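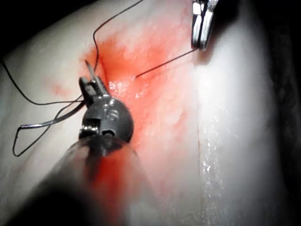 Wrist view, needle in the grey jaws, other arm holding the thread.

June 11, 2022

Workshop all day with Sawsan. The new wrist firmware is on both arms and the Zikero driver boards have stopped resetting, so I spent the time on thread tension. The trouble is backlash in the jaw cable. With the old Vaughan pulleys I had 17 counts of slop at the wrist encoder, enough to drag the needle sideways on the way out.
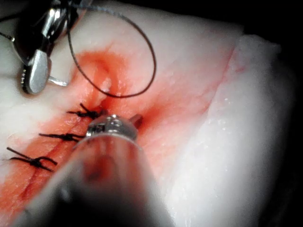

Sawsan thinks the loop handling matters more than the backlash. The planner treats the thread as a straight line between the two tips and has no notion of slack. She wants a term for it. I want to fix the cable first – one variable at a time.

Raised the tension limit by 200 in the config and logged everything. The log came to 1569 lines, most of it the Buvau bus complaining about late packets. Must filter those before I send anything to Elis Gough. 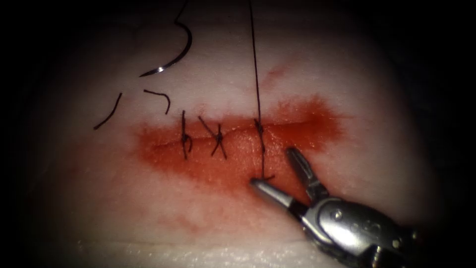
Fixed camera. Three stitches, jaws open under the third.

Exposure on the fixed camera is still poor towards the edges. Dropped the gain and left the lamp alone. The calibration target needs reprinting on matt card.

Time sync between the cameras drifts by up to 325 ms over a long run. Probably the Morkura hub. Will try each camera on its own port.
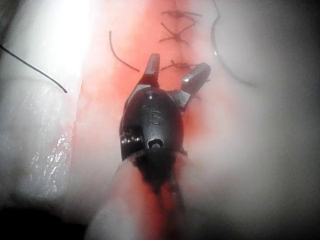

Wrist camera again, jaws open below the seam.

To do: re-tension left cable, swap hub, write the slack term with Sawsan, order two pulleys.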